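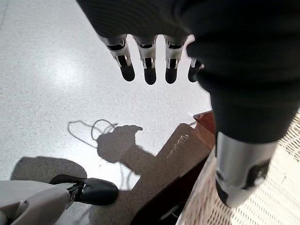

Cestas: cómo se hace un objeto con palitos que se doblan

Seguramente en tu casa hay una cesta. Puede estar en el baño con las toallas, en la entrada con las bufandas o al lado del sofá con los juguetes que alguien tenía que recoger ayer. La usamos tanto que casi no la miramos. Pero una cesta es un objeto muy curioso: no tiene clavos, muchas veces no tiene pegamento, y sin embargo puedes llenarla de patatas y levantarla sin que se rompa.

En esta página vamos a ver de qué está hecha, cómo se teje y por qué aguanta. Al final hay una cesta pequeña de papel que puedes hacer tú en la mesa.

¿Qué es el mimbre?

El mimbre son las ramas finas y largas de unos arbustos de la familia del sauce. Los sauces viven bien cerca del agua, en las orillas de los ríos y en los campos húmedos. Cuando se corta un sauce muy abajo, la planta no se muere. Al año siguiente le salen muchas ramas nuevas, rectas como lápices muy largos. Estas ramas se llaman varas.

Las varas se cortan en invierno, cuando la planta no tiene hojas y está descansando. Enero es un buen mes para este trabajo, aunque los dedos se quedan fríos. Después las varas se ordenan por tamaño: las largas con las largas, las cortas con las cortas. Un cestero necesita de todas. Para una cesta grande de la ropa puede gastar 200 varas, entre gruesas y finas.

Quizás has visto cestas marrones y cestas muy claras, y has pensado que eran de plantas diferentes. Puede ser la misma planta. Si la vara conserva su corteza, que es como su piel, la cesta sale oscura: marrón, verdosa o un poco morada. Si se quita la corteza en primavera, la madera de dentro es casi blanca. Y si primero se cuecen las varas en agua con la corteza puesta, y se pelan después, toman un color de galleta. La corteza suelta su color como una bolsita de té.

También hay cestas que se pintan, y otras que se hacen con plantas que no son el sauce. El ratán, por ejemplo, es una palmera trepadora que crece en bosques cálidos de Asia. Hay cestas de esparto, de castaño, de paja y de caña. Cada lugar ha tejido con lo que tenía cerca.

Un baño muy largo

Una vara seca se rompe si la doblas. Hace «crac» y ya no sirve. Por eso hay que ponerla en agua antes de tejer. El agua entra poco a poco en la madera y la vuelve flexible, como pasa con los espaguetis en la olla, pero mucho más despacio. Las varas sin corteza necesitan solamente un rato. Las que tienen la corteza pueden necesitar varios días.

Kenneth Galbraith, que me enseñó a tejer en su taller de Plumow, tenía una bañera vieja en el patio solo para las varas. Encima ponía una tabla con dos piedras, porque la madera flota y las puntas se escapaban del agua. Al sacarlas las envolvía en una manta mojada y las dejaba dormir una noche. Él decía «dormir», y yo también lo digo desde entonces.

Empezamos por abajo

Casi todas las cestas redondas empiezan con una cruz. Se toman unos palos cortos y fuertes. A la mitad de ellos se les hace un corte en el centro, como un ojal de camisa, y por este ojal se pasan los otros palos. Ya tenemos una cruz gorda.

Después se toma una vara fina y se da vueltas alrededor de la cruz para apretarla bien. Cuando está sujeta, los palos se abren, como los rayos de una bicicleta o del sol en un dibujo. La vara fina sigue dando vueltas: por delante de un palo, por detrás del siguiente, por delante, por detrás. Cuando una vara se termina, se pone otra en el mismo sitio. Así crece la base.

Un truco de cesteros: la base no se hace totalmente plana. Se deja un poco levantada en el centro, como un plato boca abajo. De esta manera la cesta se apoya en el borde y no baila sobre la mesa.

Las paredes suben

Ahora se clavan varas nuevas en la base, junto a cada palo. Al principio salen hacia los lados y la cesta parece una araña enorme. Después se doblan todas hacia arriba y se atan juntas por la punta. En este momento parece más bien una tienda de indios, y ocupa tanto sitio que hay que apartar las sillas.

Las varas que suben se llaman montantes. Son el esqueleto de la cesta. Las que dan vueltas se llaman tejedoras, y son las que forman la pared. Los montantes casi no se mueven. Las tejedoras pasan por delante y por detrás de ellos, vuelta tras vuelta.

De vez en cuando el cestero golpea el tejido hacia abajo con un hierro plano, para que las vueltas queden juntas. Si olvidas hacerlo, quedan agujeros donde no los querías. Mi primera cesta era para huevos y por un lado podía pasar un huevo. Lorna Dalgleish, que aprendía conmigo, la usa todavía para guardar ovillos de lana — los gordos.

El borde es la parte más difícil. Los montantes se doblan uno por uno y cada uno se esconde detrás de sus vecinos. Los últimos se meten debajo de los primeros. Si está bien hecho, no se puede encontrar dónde empieza ni dónde termina. Busca una cesta en tu casa y prueba a encontrarlo con el dedo.

¿Por qué no se deshace?

Esta es la pregunta que más me hacen los niños. La respuesta es una palabra: rozamiento.

El rozamiento es lo que pasa cuando dos cosas se tocan y les cuesta resbalar una sobre la otra. Frota las manos y lo notarás. En una cesta, cada vara toca a muchas otras y las aprieta. Si tiras de una sola, todas sus vecinas la sujetan.

Además, las varas estaban mojadas y dobladas cuando se tejió la cesta. Al secarse, se quedan con la forma que tenían. Una vara que ha aprendido a ser una curva ya no quiere volver a ser recta.

Y hay otra cosa. Cuando pones algo pesado dentro, el peso se reparte. No lo lleva una vara sola, lo llevan muchas a la vez, y cada una se dobla un poquito. Por eso una cesta cruje cuando la levantas llena. El crujido no significa que se va a romper, son las varas que se acomodan.

¿Y para qué sirven los huecos?

Entre las varas puede pasar el aire. Esto es muy bueno para las cebollas, para las manzanas y para la ropa, que necesitan respirar un poco para no coger moho. En una caja cerrada la humedad se queda dentro.

Los huecos también ahorran peso. Compara una cesta con un cajón de madera maciza del mismo tamaño. La madera de un mueble se corta de un tronco grueso, en tablas. Es dura, se puede lijar y pulir hasta que brilla, y es perfecta para una mesa o una estantería. Pero una tabla no se teje. El mimbre viene de ramas delgadas y jóvenes, y por eso la misma clase de material, la madera, nos da dos objetos tan distintos.

Los huecos tienen un defecto: por ellos se caen las cosas pequeñas. Si quieres guardar botones o piezas de construcción, pon una tela dentro.

Un oficio muy viejo

Los seres humanos tejen cestas desde hace miles de años. En muchos lugares lo hacían antes de fabricar ollas de barro. Es difícil saber la fecha exacta, ya que las plantas se pudren y de las cestas más antiguas quedan pocos trozos. A veces los arqueólogos encuentran solamente la marca que una cesta dejó apretada en el barro.

Antes del plástico y del cartón, casi todo viajaba en cestas: el pescado, el pan, las gallinas, las cartas. En el taller de Kenneth había un cuaderno de pedidos de 1866. La primera página pide cestas para anguilas, con tapa, y alguien escribió al lado «que la tapa cierre bien». La palabra «bien» tiene tres rayas debajo.

Todavía hoy las cestas de mimbre se hacen a mano. Hay máquinas que pelan las varas, pero para tejerlas hacen falta unas manos que sienten cuándo una vara va a romperse.

Cómo cuidar una cesta

No la dejes al lado del radiador. Se seca demasiado y las varas se vuelven frágiles.

El polvo se quita con un cepillo suave o con una brocha de pintor que esté limpia.

Si cruje mucho, se le puede pasar un trapo húmedo. Después tiene que secarse al aire, lejos del sol fuerte.

No te sientes encima, aunque tenga tapa. (Mi sobrino Emlyn lo hizo y tuvimos que cortar la tapa para sacarlo.)

Si sale una punta, no tires de ella. Pide a una persona mayor que la corte con unas tijeras de podar.

Haz tu cesta de papel

Necesitas cartulina de dos colores, tijeras, una regla, un lápiz, pegamento de barra y unas pinzas de tender la ropa.

1. Corta ocho tiras del primer color. Tienen que medir 30 centímetros de largo y 2 de ancho.

2. Pon cuatro tiras sobre la mesa, una al lado de otra. Teje las otras cuatro a través de ellas: por encima de una, por debajo de la siguiente. En la segunda fila empieza al revés. Junta bien las tiras en el centro. Te sale un cuadrado con brazos por todos los lados. El cuadrado es la base.

3. Dobla todos los brazos hacia arriba, siguiendo los lados del cuadrado. Son los montantes.

4. Corta tres tiras del segundo color, de 36 centímetros de largo y también de 2 de ancho. Si tu cartulina es corta, pega dos trozos. Son las tejedoras.

5. Teje la primera tejedora alrededor de los montantes, por fuera de uno y por dentro del siguiente. Sujeta las esquinas con las pinzas. Cuando llegues al principio, pega los dos extremos uno sobre otro.

6. Haz lo mismo con la segunda, pero cambia el orden: donde la primera pasaba por fuera, esta pasa por dentro. La tercera va como la primera.

7. Dobla hacia dentro lo que sobra de los montantes y pégalo. Si es demasiado largo, córtalo antes un poco.

Es normal que la primera vuelta se mueva mucho y que te parezca que faltan manos. Con la segunda ya se sostiene mejor.

Pequeño diccionario

Corteza: la piel de un árbol o de una rama.

Mimbre: la rama fina de ciertos sauces, y también el material que se hace con ella.

Montante: cada vara que sube desde la base hasta el borde.

Rozamiento: la fuerza que frena a dos cosas que se tocan cuando una quiere resbalar sobre la otra.

Tejedora: la vara que pasa por delante y por detrás de los montantes.

Vara: rama larga, delgada y recta.

Texto de Jeanie Lindsay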